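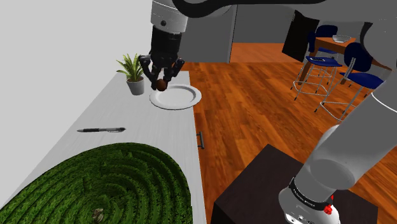
4. Planning the Purchase

4.1 What we had to spend and what we thought we wanted

I'll start with the money, which is how the whole thing started for me too. The Ahmadpour grant that pays for the tabletop work at Dillcombe has one equipment line, and it has to cover an arm, a gripper, something to bolt the arm to, something to put in front of it, and whatever breaks. When I wrote the first version of the budget I did what I suspect a lot of people do. I picked the arm I liked, got a quote, subtracted it from the total and spread what was left over everything else. The arm I liked was the long-reach model from Zadum, and once it was in the spreadsheet there was very little left to spread.

That budget never went out. A colleague asked me a simple question, which was how far the arm would need to reach to do our tasks, and I didn't have a number. I had a feeling (far!) and a drawing on the back of a parts list. So we put the order on hold and spent the spring term working out the answer in simulation, and this section reports what we asked the simulator, how the answers moved money around, and which questions we still had to settle by paying for them.

Our tasks are kitchen-counter tasks: pick up a small thing, put it on or take it off a plate, don't knock over whatever is next to it. In simulation the arm sits on a dark pedestal beside a long counter, and the counter has some clutter on it, such as a potted plant, a pen and a big green maze piece that takes up most of the width of the counter where it sits (Figure 5 shows this layout with a ball between the fingertips, over the plate). A dining table and blue chairs stand further off in the same room. Those have no role in the budget, and I only mention them so that a reader who wants to rebuild the setup knows they're there.

4.2 Reach, and the pedestal question

We ran 3848 simulated trials across the layouts described in Section 3, and for each one we logged where the arm base was, where the target was and how stretched out the arm got along the way. The full breakdown is in the appendix. What mattered for buying was how many of the hard trials were hard for reasons you can fix cheaply.

A lot of them were. When the pedestal was pulled back from the counter, the short Zadum arm ran out of room on the far targets, and I'd have read that as a vote for the long arm. But sliding the pedestal in closer and turning it a bit brought most of those targets back. A steel pedestal with a leveling plate costs a small fraction of the difference between the two arms. I felt a bit silly about the first budget after that.

There's a catch, and I want to be fair to the long arm here. If you move the base in close, the near part of the counter gets awkward. The elbow folds up tight, the planner starts hunting for odd poses, and anything tall on the near side of the counter becomes a thing to get around. The long arm didn't remove this problem in our trials, it just moved it somewhere else. What did help was giving the pedestal two positions, near and far, and accepting that somebody has to move it between task sets and redo the calibration afterward. We wrote the calibration time into the labor line. If your group pays for technician hours out of a different pot than equipment, this swap may look much better or much worse to you than it did to us, and you should work it out with your own rates before copying our choice.

Counter height was the other thing we nearly missed. I had left it out of the first plan completely (it's furniture, I thought, we have furniture). In simulation you set the counter and pedestal heights with two numbers and forget about them. In the real room, the counters were there before the grant was, and the pedestal has to match them. We asked for an adjustable pedestal in the end and paid a little more for it, and I'd do the same again.

4.3 The gripper, where the money went instead

With the short arm chosen, we had room to think properly about the gripper. We looked at three from Varnetti and ended up with the two-finger linkage type in the middle of their range. The linkage type is bulkier around the knuckles than a plain sliding jaw, and bulk was my main worry, given how close to the plate our targets sit. A plate with a raised rim is a surprisingly fussy thing to plan around. The fingertips need to get down inside the rim on both sides of the object, and if the opening is too narrow or the knuckles too fat, something touches china before anything touches the target.

So the second thing we asked the simulator was about clearance. We placed single objects in the well of the plate, opened the gripper wide and brought it in at a range of angles. Figure 6 is from a walnut case. The two fingertips are open on either side of the walnut, with a gap a good deal wider than the shell, and both of them overlap the lower part of the plate from where we're looking. That is the sort of view I kept going back to while comparing opening widths, and it persuaded me that we didn't need the widest Varnetti model. The extra opening only paid off for objects we had already dropped from the task list. 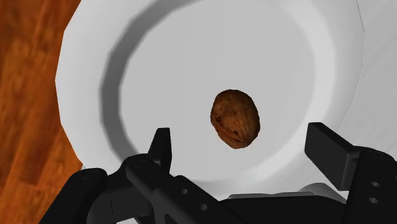
I should say what the simulator couldn't tell us, as this is where I'd expect a reviewer to push, and rightly. It was no good at all on fingertip wear. Our contact model has a friction value for the pads and that value stays put forever. Real pads get shiny, pick up grease, tear at the corners. We called two groups with a similar gripper and asked how often they replaced theirs, and the answers were so far apart that I ended up budgeting for the worse one. Replacement pads came in at $309 a set on our quote. We put several sets in the first-year order, and I'd rather have spares in a drawer than a graduate student waiting on a parcel.

It was also not much help on cables. In the simulated room there aren't any that we have to think about. In the lab there's power, a network line, the gripper's own lead and an emergency stop, and all of it has to get from the wall to the pedestal without becoming something to trip on. The two pedestal positions make this worse, as you'd guess. We added a floor channel and longer leads late in the process and had to take the money from the contingency line, which I'd rather not have touched before anything was even delivered.

And then there are the objects. I had a line in the plan for props that was close to nothing, on the idea that plates and walnuts are cheap. They are cheap. The cost is in having enough of the same thing. If you want the real trials to be comparable over a year, you need a stack of matching plates, and you need to buy them together, before the shop stops carrying that shape. We measured the rim height on our favorites and bought the full stock. For nuts we just buy bags and accept that every one has its own shape, which suits the study anyway.

4.4 Lead times and the order of buying

The quoted lead time for the arm was 53 days from deposit, and the gripper was quicker. The adjustable pedestal was the slow item, and I hadn't seen that coming. It was made to order by a small shop that does very nice work and does it at its own pace. If I were planning this over, I'd send the pedestal drawing out first, while the arm question was still open. Both Zadum arms take the same base plate, so the drawing would have been the same whichever way we went. We lost several weeks of May and June to an arm sitting in its crate.

We also set aside $2000 for what I called surprises. I'd encourage anybody writing a plan like this to give that line a name that will survive a meeting (ours became "integration materials") and to defend it. Ours went on the floor channel and leads above, a second emergency stop the safety office asked for, shims, and a lamp. The lamp was for the wrist camera. Our rendered plates are pale and evenly lit, and the real ones throw back every ceiling fixture we have.

4.5 How the simulated work changed the plan

Compared with the first spreadsheet, the final plan spends much less on the arm, more on the gripper and its spares, and has lines for the pedestal, calibration labor, cabling and props that were missing or tiny before. The total hardly moved. I don't want to oversell this, and I can't say that the long arm would have been a mistake. We never bought it, so we have nothing to compare with. It would have spared us the pedestal moves, and on a bad afternoon I still think about that.

What I can say is that the simulated trials cost us staff time and a share of a machine we already had, and that they answered the reach and clearance questions well enough to commit. For wear, cables and lighting we leaned on phone calls and guesses. The phone calls were good value and I wish we'd made more of them, earlier, and to people further along than we were. Section 5 picks up after delivery and compares the reach we planned for with the reach we measured at both pedestal positions.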